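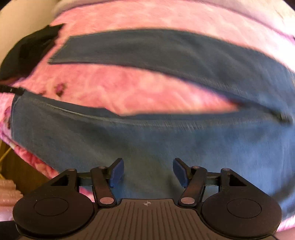
Blue fabric on pink fleece.

We cut the Witard record in November, in the room over Marchand's shoe repair, because Colton Paquette knew the guy with the keys and the guy with the keys liked bass. I was on drums. I was also on tambourine, and on the phone with Delteck trying to get our tape machine back.

It came back at 11 at night with a new belt and a bill I still haven't shown anybody. Raghavendra Nair, who was producing us for pizza, threaded it up, hit play and listened to nothing at all for a while with his eyes shut.

"Good hiss," he said. Okay then!

Maëlle was late. She'd taken the wrong bus out to Clukuvbridge (there are two, they have the same number, don't ask) and she walked in with her hair flat from the rain and said she had new words for the slow one. Colton groaned. We'd been playing the slow one for a year, and the old words were his.

"Just let her do it," I said. I can be brave from behind a floor tom.

So we did it. Take one fell apart when I dropped a stick. Take two was fine, and you know what fine sounds like. Before take 3 Raghavendra turned off the overhead light and told me to leave out the snare, the whole song, just kick and hat, and I hated that - I'd worked on that snare part - but I left it out.

She sang it like she was reading somebody else's mail. It was about her aunt Lise and a house with the furniture gone, and Colton quit playing his fills and sat on one note, way down, so low I felt it in the stool. I forgot to hit the crash at the end. There's just this gap there now, with the echo going around in it.

We pressed 1000 copies, which was about 900 too many, and they're in my mother's garage. But every so often somebody writes and asks me what that gap is, who thought of it.

I tell them it was Colton. He did lose his words, after all, and he still drives me to practice.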